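Switching to a smaller electric bill, part one

I moved into the apartment on Abreu Street in October, and the first full electric bill was higher than anything I paid in the old house. The old house had twice the floor space and a chest freezer in the garage. So I have spent the past few weeks trying to find out where the power goes in a place with one bedroom and electric baseboard heat.

The utility out here is Groltwood Electric. Their website lets you see your use by the hour, but it runs a day behind and you have to log in again every time you change the date. I copied the numbers into a spreadsheet by hand. It was dull work and I would do it again, as it showed me something the monthly bill did not. My lowest hour, in the middle of the night with everything supposedly off, was still well above what I expected.

The first suspect was the refrigerator. It came with the apartment and it hums. I bought a plug-in meter, a Sirex, which sits between the appliance and the wall and shows watts on a little screen. The screen faces straight out, so if the plug is behind something you have to pull the whole appliance out to read it. I left it on the refrigerator for 2 days. It used a bit more than a new one would, but the landlord is not going to replace it over that and I can't say I blame him.

Next was the desk. The computer, monitor, speakers and printer all hang off one power strip, and I had been leaving everything on standby. The printer was the worst of them. I print maybe one page a month, mostly return labels, and it had been sitting there awake the whole time. It is unplugged now. The speakers draw a little power even with the knob turned all the way down, so they go off with the strip.

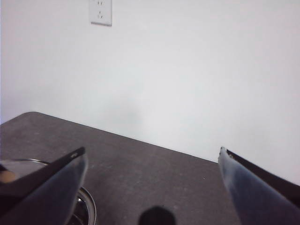 The kitchen turned out to be less of a problem than I had assumed. The microwave clock and the coffee maker use so little that the meter flickered between zero and one. People online get very worked up about phone chargers, too. I tested mine with no phone attached and the meter showed nothing at all. I'm sure it uses a trace of something, but I am not going to crawl under furniture twice a day for it.

That left the two big things, the water heater and the baseboards. Both are wired in, so the plug-in meter is no use. For the water heater I turned the breaker off on a Monday evening before bed and looked up the hourly numbers once they had posted. The overnight use dropped by more than half. There was still enough hot water for a shower at 6:30, though it ran cooler toward the end.

The heater is in a closet against an outside wall, and the closet is cold. The thermostat on the tank had been set very hot by whoever lived there before me. I asked the landlord and he said to set it wherever I liked as long as I shut off the breaker before taking the panel off. I set it at the mark the manual recommends and put foam sleeves on the first stretch of pipe. The sleeves come in lengths that are never the length you need, but a bread knife goes through them easily.

The baseboards are harder. There is one under each window, which I am told is normal, and each has its own dial with no numbers on it, only a thick line that gets thicker. The one in the living room is 500 watts and the bedroom one has no label I can find. I have been keeping the bedroom off until evening and shutting the door. I also put a roll of Skisolia weatherstrip around the front door, where you could feel the draft on your ankles. The roll cost 10 dollars and I had some left over for the bathroom window.

The last bill covered only part of these changes, so I don't want to make too much of it. It was lower, even though the weather was colder. The overnight number on the hourly page is down to a level that makes sense to me for a refrigerator and a few clocks.

I still want to try a programmable thermostat on the living room baseboard. It has to be a line voltage one, and the ones sold for regular furnaces will not work, so check before you buy. I need the landlord's permission for that and he has not answered my email yet. Part two will be about that if he says yes, and about window film if he says no.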